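**Plank tables** are tables whose tops are made from boards laid side by side. The form is common in farmhouses, schools, and workshops.

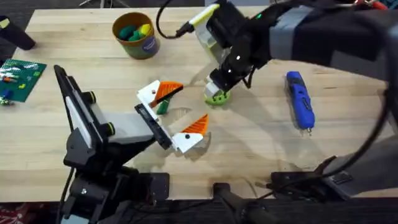
Boards swell and shrink across the grain with the seasons. In the Clodholm pattern, four boards are held by two cross battens — slotted so that the wood can move.

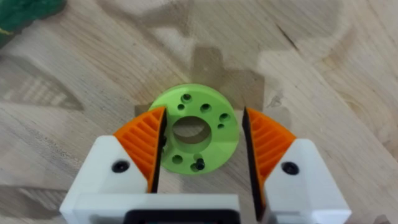

Why do plank tops crack? Cracks usually form when boards are fixed too tightly and dry out in winter. Older Clodholm tables were often repaired with strips of matching wood.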